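Setting Up a Room for a Walk-Through Exhibition
Section 4 of the Tenach Exhibition Kit Guide

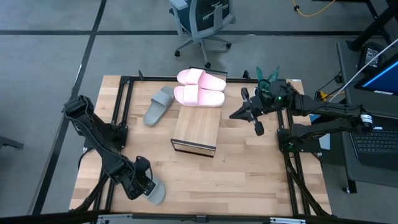

Slide sandals and a light wooden stand on a worktable.

You have your floor plan signed off and your crates are in the building, so now comes the best part! This section covers laying out a freestanding exhibition in an older building with the Tenach panel kit, from the bare floor up to the last label. It assumes you have read Section 3 (Unpacking and Checking) and that the building owner has agreed to your opening hours in writing.

Before you start

Walk the whole route once with nothing in your hands. Old halls and station buildings are full of lovely surprises (a blocked fireplace, a tiled floor under the carpet, a view down a stairwell) and it would be a shame to hide one behind a panel. Mark anything worth keeping in sight on your plan.

You will need: the floor plan, a tape measure, low-tack floor tape, the Skostby feet, the panel bag, the Drestberg lamp set, and two people who can lift.

CAUTION: Do not drill, screw or glue anything to the walls, floor or woodwork of a protected building. Every part of this kit stands on its own.

4.1 Marking the route

1. Start at the public entrance and tape a line down the center of the route, all the way to the exit.
2. Measure out from the line on both sides. The clear width must be at least 72 inches along the whole route, doorways excepted.
3. Where the route turns, tape the corner as a curve. People cut corners, and it's much nicer to plan for it now than to straighten panels all afternoon.
4. Mark each panel position with a short cross of tape and write the panel number on it.
5. Check that every fire exit can still be reached from every point on the line.

Note: If the doorway into a room is narrower than your local rules allow for wheelchair access, leave that room out of the main route and show its story on a panel outside.

4.2 Standing the panels

1. Lay the panel face up on its bag.
2. Slide one Skostby foot onto each lower corner until it clicks. The long side of the foot goes to the back.
3. With one person at each end, raise the panel and walk it to its cross.
4. Turn the leveling screws until the panel stops rocking. Old floors can slope a lot more than they seem to, so expect to use most of the thread on at least a few of these.
5. Join neighboring panels with the top clips. Never join more than 7 in a straight run; put in an angle of at least one foot's width and start again.

CAUTION: A single panel on its own must always carry the weighted base, part 191. Without it, a draft from an open door can bring the panel down.

4.3 Lighting

Drestberg lamps clip to the top rail and run from the supplied low-voltage pack. One pack feeds one run of panels.

1. Clip a lamp to every second panel, facing down and slightly inward.
2. Run the cable along the back of the rail and down the last foot.
3. Cover any cable that crosses the route with the rubber ramp.
4. Switch on and walk the route in both directions, looking for glare. Large photographs behind gloss film are the usual culprits, and a small tilt of the lamp nearly always cures it.

Note: Try this again after dark if you plan an evening opening. A hall with tall windows is a completely different place at 8 p.m.!

4.4 Labels and the visitor count

The Espinoza label strips are magnetic and hold a standard printed card. Set the bottom of the card level with the bottom of the picture it belongs to, on the right-hand side. If two pictures share a label, put it between them.

Each kit includes a hand counter. Agree on a limit with the building owner before you open; for a single ground-floor hall it is often roughly 100 people at one time, but the owner's figure is the one that counts. Keep the counter at the entrance and subtract people as they leave.

4.5 Final check

Pull up the center line and any crosses still showing. Lift the tape slowly, at a low angle, and stop at once if it brings up varnish. Store the empty bags flat behind the last run of panels, clear of the lamp pack.

For opening-day routines and closing up at night, go to Section 5.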